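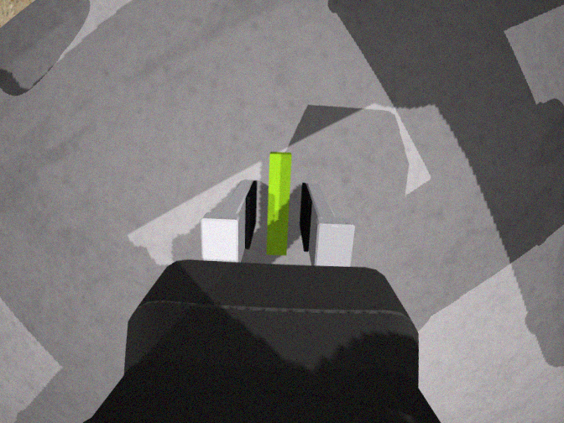
Luzius Eberhard writes that the gap rule is fine on paper but he can't find a single line in it saying when you're supposed to look. Before the fingers close? After every move? He'd like one answer, please, and he'd like it before Monday.

Fair. So, a quick run through the revised sheet, number 2407, which replaces the old Skukanach handling notes. Throw the old ones out. Really, there are still copies going round Honstead with the wrong stop procedure on them.

When to look: once the gripper is down over the piece and stopped, before any close command. You want daylight on both sides, pad to piece, like with the green stick up top. Doesn't have to be even. A stick sitting a bit nearer one pad is OK. Touching a pad before you close is not, back off and come in again. Log the retry, even in simulation. Especially in simulation, people skip it becuase no hardware gets hurt and then the numbers we send Drendcombe look better than they should.

Shadows. Had a long argument over this one. The sheet now says leave them on for every check run. Hard ones too, half the piece dark if that's how it falls. Turning the lights flat to get a cleaner pick is allowed for debugging only and those runs get a D in the name. No D, no flat lights.

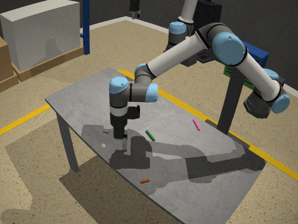

2 min read

Two arms, one table. This is the part that changed most so please read it properly.

One arm low at a time. If one gripper is down near the tabletop the other stays up and out of the way until the first has lifted clear. Same in sim as on the floor. Steiner asked if the rule could be dropped when the arms are working opposite ends. No. Elbows are the problem, not fingers, and everybody watches the fingers.

Small stuff on the table stays where it was put. Sticks, cubes, the little flat bits, all of it. Don't tidy between runs unless the run sheet says reset, and if it does then reset everything, not just the piece you dropped.

Colors go in the log by plain name. Green, pink, orange. We had nearly 9 different words for the same stick last quarter, including one I won't print.

Stop rule. Any contact you didn't plan, stop the run and save it. Do not delete it, do not restart over the top of it. Saved stops are kept 4 weeks, then go to the archive. If you're not sure whether it was contact, call it contact.

Sign off. Two names per session, the person running and the person who read the log. Can't be the same person. Yes even on the late shift, get someone on chat.

Still open: max speed on the approach (Drendcombe wants it slower, Skukanach doesnt), and whether a retry counts as a fail in the monthly figures. Comments on either to the usual inbox by Monday noon. Luzius, yours is already in, you're excused.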